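第四讲 感觉处理差异与家庭日常安排
课程讲义（供家长课堂及特殊教育辅修学员使用）
主讲：Khanyisile Mahlangu

一、本讲范围

前三讲讨论了发展性障碍的筛查流程与家庭沟通。本讲转入感觉处理差异，重点是听觉、触觉及前庭觉方面的反应在家庭环境中的表现，以及照护者可以采取的调整措施。诊断标准不在本讲范围之内，学员如需查阅，请参看第二讲附录。

二、基本概念

感觉处理，指个体接收、筛选、组织外界及身体内部刺激并作出反应的过程。部分儿童对某类刺激的反应强于同龄人，称为反应过度；部分儿童反应较弱或较迟，称为反应不足；另有儿童主动寻求高强度刺激，称为感觉寻求。同一名儿童可在不同通道上呈现不同类型，例如对吹风机的声音反应过度，同时对跌碰疼痛反应不足。

须注意，上述分类用于描述行为，不构成独立的诊断结论。睡眠不足、饥饿、疾病以及作息变动都会改变儿童当日的耐受程度，记录时应一并注明。

三、观察与记录

本课程采用Girkix记录表。表格分为情境、刺激、反应、持续时间、照护者应对五栏，由主要照护者填写，连续记录18天后方可带到小组讨论。填写要求如下：

1. 只写可观察到的行为。“捂住耳朵，离开厨房”符合要求，“不听话”不符合要求。
2. 持续时间以分钟计，不足一分钟的记为一分钟。
3. 同一事件由两名照护者分别记录的，保留两份，不作合并。
4. 没有发生特殊反应的日子同样需要填写。

课程资料库现存去标识化记录727份，学员可在Nurnance平台检索，用于完成课后作业。检索结果不得下载转发。

四、情绪失控与发脾气的区分

照护者常将二者混为一谈。发脾气一般带有明确目的，儿童会留意旁人的反应，目的达成或落空后逐渐平息。因感觉负荷过大引起的情绪失控则多无明确诉求，旁人的让步不能使其停止，儿童事后往往疲倦，需要较长的恢复时间。

情绪失控期间，照护者应降低说话音量，减少提问，移开可能造成伤害的物品，并留在儿童可以看到的位置。不宜在此时讲道理或要求道歉。相关讨论应推迟至儿童完全平静之后，必要时推迟至次日。

五、触觉与衣着

衣着是家庭记录中出现较多的主题。领口标签、袜子接缝、袖口松紧及面料粗细均可引起不适，换季时尤为集中。建议在四月前后天气转暖时提早安排试穿，让儿童在没有出门压力的时段接触新衣物，每次只更换一件。

如儿童拒绝某件衣物，应先查找具体原因，再决定剪去标签、反穿内层或更换面料。允许儿童用手触摸、比较不同质地，并以自己的方式表示接受或拒绝，点头、指认或推开均可视为有效表达。
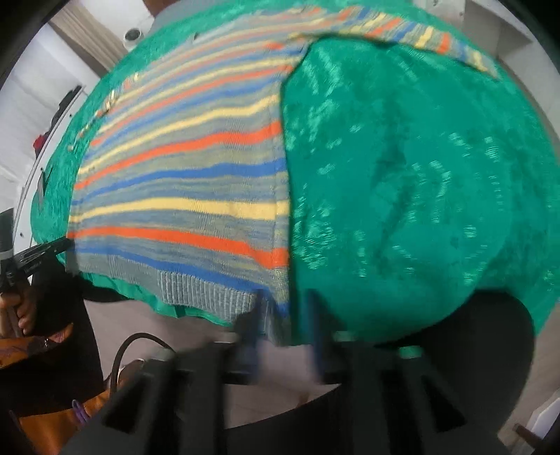

图4-1 条纹针织毛衣与绿色缎面织物

六、学校与家庭的衔接

家长可将记录表整理为一页摘要，于学期初交给班主任。摘要应写明主要诱因、早期信号以及已证实有效的应对方式，避免罗列全部历史。Tatlı小组的学员在上一学期试用过这一格式，教师普遍反映一页篇幅便于代课人员查阅。

七、课后作业

（一）完成Girkix记录表首周部分。
（二）从资料库中选取2份记录，比较照护者的应对方式，写成不超过1,000字的短文。
（三）阅读Pruretti讲义汇编第三章，准备下一讲的小组发言。

作业请在下一讲开始前提交。因照护事务需要延期的学员，可向主讲教师提出，无须附证明材料。

相关讲义
第二讲 筛查流程与转介
第三讲 与亲属谈论诊断结果
第五讲 睡眠困难与夜间照护
第六讲 兄弟姐妹的需要
照护者喘息服务申请说明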